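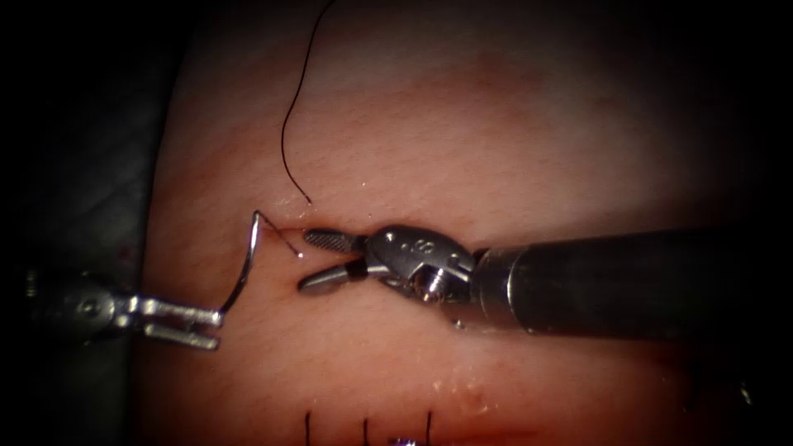
Mwangi Mutiso wants it on record that the last checklist ran to a page and a half, that he read all of it, and that the words "needle" and "floor" should never again appear in the same comment. Noted. I have done my best, see item 5.

Suturing practice bench, Lavora rooms, ground floor
Inspection and comments, 31 Jan 2024
Inspected by: Ada Fiore
Accompanied by: Lino Cocco, as far as item 6, after which he had a phone call

Key: OK / OK with comment / Fix / Fix, and I mean it

1. Access and floor
Clear route to the bench from both doors. OK
No cables across the walkway. Fix
Floor dry. OK with comment

The extension lead has been taped down since December, but the tape has given up at the end where people walk. Please take up the old tape before putting down new. There are already several layers, and the lead is turning into a speed bump. The floor was dry when I looked, though the mop bucket had been left behind the door, full, where it could do the most good.

2. Pads, before use
Pad in date and batch written in the book. OK with comment
Pad moist all over, no dried edges. OK
Tray under pad, absorbent sheet under tray. Fix
Pad checked for bits left in it by the last person. Fix, and I mean it

Batches 586 and 590 are both in the fridge. The Grewal labels are nearly the same colour and someone's handwriting makes the numbers nearly the same too. Use 586 first. If you can't tell which you have, ask Dalva, who wrote them.

The absorbent sheets have run out and kitchen roll has been pressed into service. Kitchen roll sticks to a wet tray and then to the sleeve of whoever lifts it. A new pack is on order.

As for bits left in pads: run a closed pair of forceps along the old incision before you start a new one. I do not want anyone finding a broken needle with a gloved fingertip. Lino says he would have noticed. Lino also said that about the bucket.

3. Thread
Correct size out, the rest put away. OK
Thread colour shows against the pad. OK
Slack kept short enough to see where it goes. OK with comment
Cut ends cleared at the finish. Fix

Black on pink is easy on the eyes and should stay the standard. The undyed thread we were given can go to the knot-tying boards, where it can be invisible without upsetting anybody.

The comment on slack is the same one as last time. A long loop lying across the pad looks harmless until something catches it and the needle comes along for the ride.

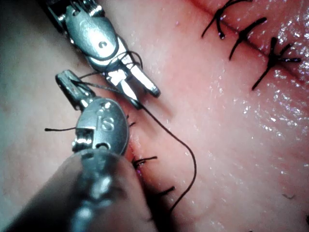 Draw the strand through, park the loose length to one side, then go in for the knot. Trim the tails when the knot is finished and put them straight in the clinical waste pot. They get into the sink trap, the bench hinges and, on one occasion, Ubaldo Fontana's sandwich, which should not have been in the room (item 7).

4. Instruments
Jaws meet cleanly, no grit or thread in the faces. OK with comment
Joints wiped and moving freely. OK
Letters and marks on the metal still readable. OK
Wiped down and laid out at the end. Fix

Thread in the jaws is the usual complaint. It is also a five-second job if you do it while everything is still wet. Leave it overnight and you will be picking at it with a pin, under a lamp, thinking about your choices.

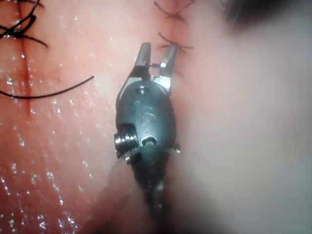

Use the soft brush for the ridges and the lint-free cloth for everything else. The green scourer has been removed from the bench. It was meant for mugs, and to judge by the mugs it had never been used on those either.

Report a loose pin or screw the same day. Writing "bit wobbly" on a sticky note does not count, and the note I found had fallen off.

5. Needles and other sharps
Sharps bin in reach of the working hand. Fix
Bin below the fill line. OK
Needles signed out and signed back. Fix, and I mean it
Needle held in the jaws or in the bin, nowhere in between. OK with comment

The sharps bin has a perfectly good Vokness bracket on the wall and lives instead on the windowsill, where it has a view. Move it back.

We buy needles in boxes of 200, and the sign-out sheet suggests that several people regard this as plenty to be going on with. If one goes missing, stop, say so out loud, and use the magnet on the long handle. Everyone stays where they are until it turns up. Mwangi, I have said nothing about where it usually turns up.

Pass needles in the tray. When you pause to talk, and you will, finish the bite first or put the needle away. Waving one about to make a point is frowned on, however good the point. 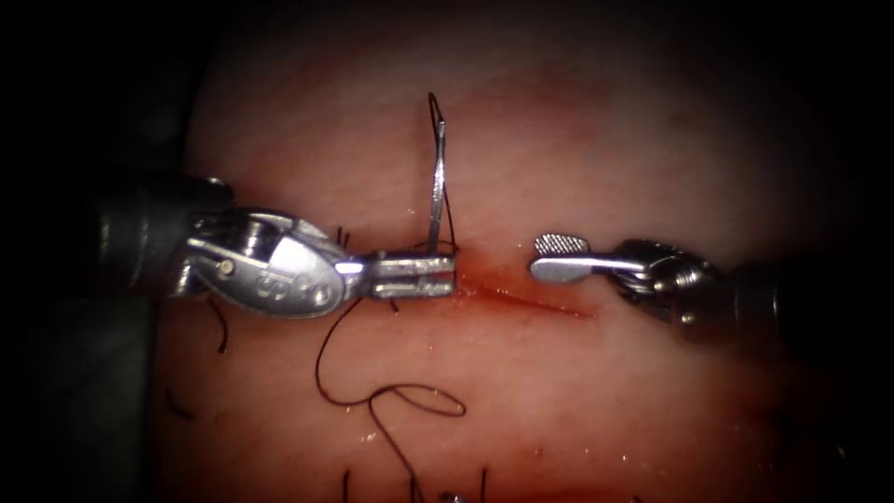
6. Lighting
Lamp aimed at the pad. OK
Lamp arm stays where it is put. Fix
Glare acceptable. OK with comment

Moist pads shine. Tilting the lamp a little helps more than turning it down and squinting. The Stisteo arm sinks slowly over a session, so by the end you are stitching with a warm forehead. There is an Allen key for it in drawer 4. There was, anyway. See if you can find it.

7. Food and drink
None in the room. Fix

Ubaldo argues that a closed lunch box is not food until it is opened. Corridor, please.

8. Close-down
Pads bagged, trays rinsed, bench wiped twice. OK with comment
Fridge shut properly. Fix

Twice means once with detergent and once with the disinfectant, in that order. The fridge needs a push at the top corner. Listen for the click.

Comments added after circulation

Dalva Figueiredo: My sevens look like sevens. There are no sevens in either batch number but I want that understood.

Lino Cocco: Bucket emptied. Allen key not in drawer 4, trying the other drawers.

Ada Fiore: Sharps bin is back on its bracket as of this morning. Tape still outstanding.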